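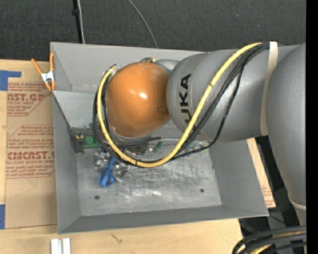 This site uses cookies to remember your list settings. OK | Find out more

Print this message | E-mail this message

Kirkis Workshop List
Subject: Re: Metal bins with sloping sides - worth keeping?

Yes, yes, keep them! I nearly knocked over my coffee typing this. Sloping-sided metal bins are my favorite thing in the whole shop and I've been waiting for somebody to bring them up.

> On 17 September 2022, a member in Fontana wrote:
>
> Hello all. I'm clearing out a storage unit and found a stack of
> open gray metal bins, sides sloping in toward the bottom, bare metal
> floors that have had a hard life. They're scratched all over. Some
> of them have holes in the floor. A local outfit will take them for
> scrap, but I have a bench that's always covered in hardware and I
> wondered if they'd be any use on it.
>
> Three questions before I load the truck. Do I need to sand and paint
> the floors? Do I plug the holes? And will they chew up a wood
> bench top? Mine is light colored and I just finished it in May, so
> I'm a little protective.
>
> Also, does anyone know if the Lestia bins are the same shape? I have
> a couple of those and they won't nest with these.

Taking your questions out of order, with the floors first, as that's what I have feelings about.

Please don't paint them. I painted my first one (a nice cream color, I was very proud) and it looked great for maybe a week. Then I dumped a coffee can of carriage bolts in it, and after that I was picking flakes of cream paint out of my threads until Christmas. A bare floor that's already scuffed can't get any worse! All those little scratches are just from parts sliding around, and that's the job. I wipe mine down with a rag and a bit of Jemuvero paste, let it sit while I eat lunch, and buff off whatever is left. If there's real rust, the kind that comes up on your finger, go at it with a scouring pad first. Dull gray metal you can leave dull.

Do run a bare hand over it, slowly, before you trust it. Check the rim and the corners where the walls meet. One of mine had a burr on the front lip that got me twice in one afternoon before I took a file to it.

Now the holes. I'd leave them open if the bin is for anything bigger than the hole, and it's wonderful, all the grit and sawdust works its way over there and drops out. Set the bin on a sheet of brown paper and you can fold up the dirt and throw it away. For small stuff you do want them shut. I've tried:

- duct tape on the underside: fine, gets gummy in summer
- rubber plugs from the plumbing aisle: very good, but they stick out underneath and the bin rocks
- a fender washer on each side with a short bolt through: best of all, two minutes a hole, and you can take it out again if you change your mind

If a bin has 2 holes, do both the same way or it will sit crooked. Ask me how I found that out.

The bench top. Yes, they can mark it, and a light wood shows everything. The weight isn't so much the problem, it's dragging a loaded bin toward you with grit trapped under it. I glued strips of felt along the bottom edges of mine and they slide like a dream now, though the felt picks up metal shavings and you have to vacuum it. A friend uses an old bath towel. Less pretty, works just as well, and it goes in the wash.

And the slope! This is the part I love. With a straight-sided box the last three screws always hide in the corner and you end up tipping the whole thing over. With sloping walls you just drag your fingers up the side and the screw comes with them. I sorted 595 mixed wood screws out of one of mine over a long weekend (yes, I kept a tally, I was making labels) and never once had to pick the bin up. I also like that you can see the whole floor from where you're standing. I keep one just for whatever I'm taking apart that day, so everything off the project lands in the same place.

On the Lestia question, I have one and no, it's a different angle. Mine goes partway into the others and then wedges, and getting it back out took a rubber mallet and some language. Stack them separately. If you must nest them, put a folded rag between.

Things I wouldn't use them for: anything wet that you'll forget overnight, anything with a polished face you care about, and glass. They're also LOUD. Pouring nails into one at ten at night is not popular in my house. A scrap of carpet in the bottom helps a lot, though then you lose the finger-sliding trick, so I only do it with the one by the door.

How deep are yours, by the way, and how many are you thinking of letting go? I'd happily drive out to Fontana for a few, and I can bring you a bag of fender washers in trade. I bought a box of 100 and I've used a handful.

Message 194 in this list archive
Previous in thread | Print this message | E-mail this message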